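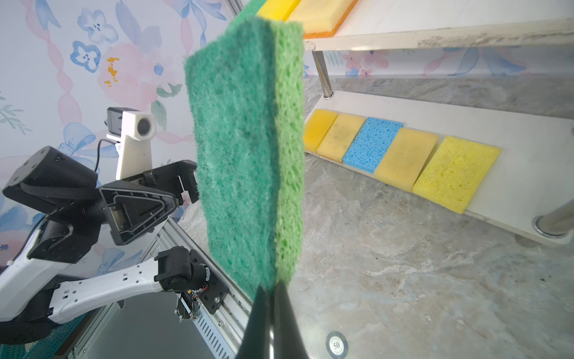
Ask a supervisor in Ramley which item on the cleaning trolley gets the least thought and the answer comes straight back: sponges, they're just sponges, aren't they, you grab whichever one's on top. It was said to us quite cheerfully, over a cup of tea, and we have been grateful for it ever since, as it gave us the whole of Chapter 2.

CHAPTER 2
Sponges, Scourers and Where They Live

You will have used a sponge long before you picked up this book, and very likely you have strong feelings already about which sort does the best job on a roasting pan. Good! Bring those feelings with you. In this chapter we'll slow down and look properly at a thing most of us handle every day without a second glance, and then we'll spend a fair while (longer than you might expect) on how sponges are sorted and put away in a shared kitchen or a cleaning store.

Have a close look at a two-layer sponge, if there's one handy. One side is a fibrous scouring layer, often green though by no means always, and the other is softer and full of small pores. The scouring side does the rubbing and the soft side carries the water and the detergent, and a good deal of scratched benchtop in this world comes from somebody having the wrong side down. Cellulose sponges, with their visible holes, feel quite different in the hand from the smooth foam kind, and you'll be asked to compare the two in Activity 2.1.

Colour is the next matter. Many workplaces give each colour its own area, so that a sponge from the washroom never wanders into the kitchen. Codes differ from place to place, and the one we use in this book is the code from the Gonari training kitchen, printed inside the back cover. When you start a new job, ask for the local code on your first morning and write it down.

Words to know

Cellulose: a plant-based material used for absorbent sponges.
Scouring layer: the rougher face, used for stuck-on food and soap scum.
Cross-contamination: the carrying of germs from one surface or area to another.
Dwell time: how long a cleaning product is left on a surface before wiping.

Before you begin

Our Kerketti students practise on a small two-tier shelf, which keeps everything within arm's reach and leaves the floor in front for sorting. A low shelf at home or a cleared section of bench will do just as well. Gather whatever sponges you have, in as many colours as you can manage, and decide as a group whether they'll be stored flat or upright. Both ways have their champions, and the folk at Rajan House changed theirs as recently as August and are still arguing over it at morning tea! 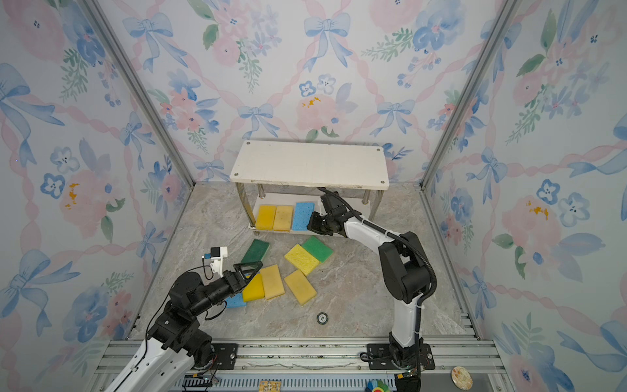 2.1 Activity: Flat or Upright?

Work in pairs. You'll need 2 sponges of the same size, a jug holding 500 mL of water, a tray and a kitchen scale that reads up to 1000 g. Weigh each sponge dry, soak both, squeeze them once over the tray and weigh them again. Lay one flat on the shelf and stand the other on its edge, and leave a finger's width of space on either side so the air can get around. Weigh them both again before you go home and first thing the next morning, and put your results in the table on page 16.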